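The Teardown Cell You Can Rent By The Month

Old office towers pile up faster than anyone can strip them. Fesel wants to sell you an arm for that. More exactly, it wants to rent you one - arm, gripper, slatted table, printed fixture tray, software, a support line that picks up most of the time. The package is called Sotia, it went on offer in May, and the pitch is simple enough to fit on a coffee mug. Put a dead PC on the table, get parts out.

We had a day with it at the Stancombe refurbishing shop. One Tuesday, doors open at seven, coffee terrible. The job was a Dell tower, side panel off, case on its side. Same sort of machine that Stancombe gets by the pallet from schools and insurance offices.

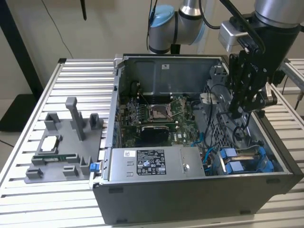
Rashti

First thing to know - Sotia is not fast. Fesel's own sheet says 15 minutes for a full tower, which a decent bench tech will laugh at. The ones at Stancombe did laugh. Then again the bench tech goes home at five and the rental doesn't charge overtime.

Second thing. The tray matters more than the arm. Processor has its square recess, memory stick has a long slot, and anything you pull goes to a known spot. Fesel prints the trays to order and you get 5 in the base package, for whatever five layouts you ask for. Extra ones cost more than they should. It's gray plastic, guys. A shop with its own printer will be making knockoffs by the second week, and Fesel says it has no problem with that, it even hands over the files if you ask nicely.

Setup. Took most of the morning. The table bolts together from aluminum profile, which is easy, and then the arm has to learn where the table is, which is less easy. The calibration routine wants you to touch a list of points in order and if you fumble one you go back to the start. No undo button. I fumbled two. Fesel says an update is coming, no month given.

The gripper is the part I'd pay for. Black plates, skinny linkage arms, hex socket screws you can get at without taking half of it apart. Techs liked that. Anybody who has nursed a sealed gripper through a busy week will like it too. It's a narrow enough hand to go down into a case with the cables still in there, and cables are the whole fight in this line of work.
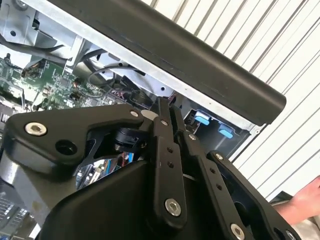
Screws and rigid parts, fine, but a SATA cable never lies the same way twice and the software has to make a guess. When the guess is bad the arm stops and beeps at you. It beeps a lot on the first few machines. You reach over, move the thing, hit resume. Fesel calls this assisted mode and charges the same for it, and I think thats fair so long as the sales people say it out loud. They did with us, to be fair to them. Page three of the quote, normal size type.

What about memory. The latches on memory slots want a firm push at an angle, and Sotia has a special routine for that, bought separately. Same with processors, where you have a little lever and a frame and a field of contacts you really do not want to touch. Stancombe paid for both add-ons. I would start with memory only, see how it goes, since used sticks are what keeps the lights on in a shop like this one.

Drive carriers are in the base package and they're the best argument for it. Colored plastic, nice chunky shapes, made to be grabbed. Old business towers were built so that tired people could service them and that turns out to help a machine too.
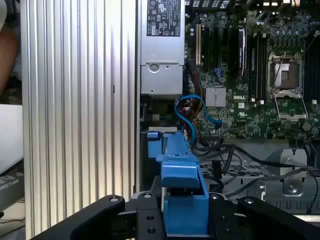 Inside a Dell tower with the wrist camera, a blue plastic part between the gripper fingers.

The wrist camera feed goes to a tablet, and its better than I expected. You can watch the fingers right up close, and for the first week you should. After that the log is enough. Every stop gets a time stamp and a short clip, and you can tag the clip so the same snag gets handled next time. In theory. Stancombe has tagged 386 so far and says the beeping is down, though the shop hasn't kept a proper tally and I wouldn't quote it on a grant form.

Things that bugged me:
The tablet stand. Wobbles.
The beep has one volume. Loud.
Manual is a PDF with no index, and chapter 4 is in there twice.
Spare finger pads take 10 days to ship.

Things that didn't: the contract. Month to month after the first three, and they collect the gear themselves. Rare in this business.

Who's it for? Shops doing nearly a pallet a day of the same few models. If every box through the door is different you'll spend your life tagging clips, and a good tech with a magnetic driver will beat it all day long. Stancombe is keeping theirs through the fall and has already asked Fesel for a quote on a second table.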